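How to Refinish a Light Wood Tabletop with Water-Based Polyurethane

Applies to: interior tables in maple, ash, birch and similar pale species. The same procedure works on veneer if the sanding step is shortened as noted.

Revised in December by Jocelyn Campbell. Veneer notes from Killian Masson.

Before you start

Water-based polyurethane is the usual choice for pale wood. Oil-based products add an amber tone that deepens over time, and on maple the change is obvious within a year. Water-based finish dries clear and stays close to the color of the bare wood.

Check what is on the table now. Put a few drops of denatured alcohol on the underside of an overhang and wait a minute. If the finish softens, it is shellac. If it does not, try lacquer thinner on a fresh spot. Lacquer will turn tacky. Polyurethane and varnish generally resist both.

Wax and silicone polish must come off before any sanding. Wipe the top with mineral spirits, turning the cloth often, then let it dry overnight with a window open.

Reading the grain

Sand and brush along the straight grain. Where the figure loops or waves, keep to the direction of the surrounding lines and do not follow the curve. Cross-grain scratches show most on glossy pale surfaces, so inspect under a low side light.
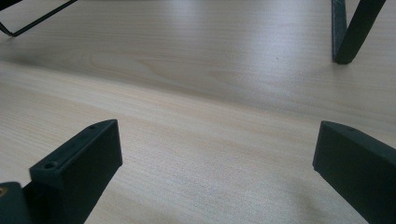
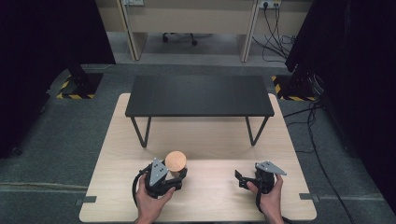 Sanding

1. Start at 120 grit if the old finish is worn through. Start at 150 if it is intact and only dull.

2. Work with light pressure and overlap each pass by half the width of the pad. On veneer, skip the 120 and sand by hand. Stop at the first change in color.

3. Move to 180, then 220. Vacuum between grits. Loose grit left from the coarser paper will scratch the surface again.

4. Ease the corners by hand with 220 on a soft block. Finish pulls away from a sharp corner and wears through there first.

5. Dampen the top with distilled water to raise the grain. When dry, knock it back with one light pass of 220.

Applying the finish

Stir the can. Do not shake it. Pour what you need through a paint strainer into a clean tray.

Use a synthetic brush or a foam pad. Lay on a thin coat in full-length strokes, keeping a wet edge, and do not go back over areas that have begun to set.

Allow 2 hours between coats, longer in a cold room. Scuff with 320 before each new coat and remove the dust with a damp microfiber cloth. Three coats are enough for a side table. A work surface should get 5.

Curing

The top can take light use after a day. Keep rubber feet, hot cups and tablecloths off it for two weeks.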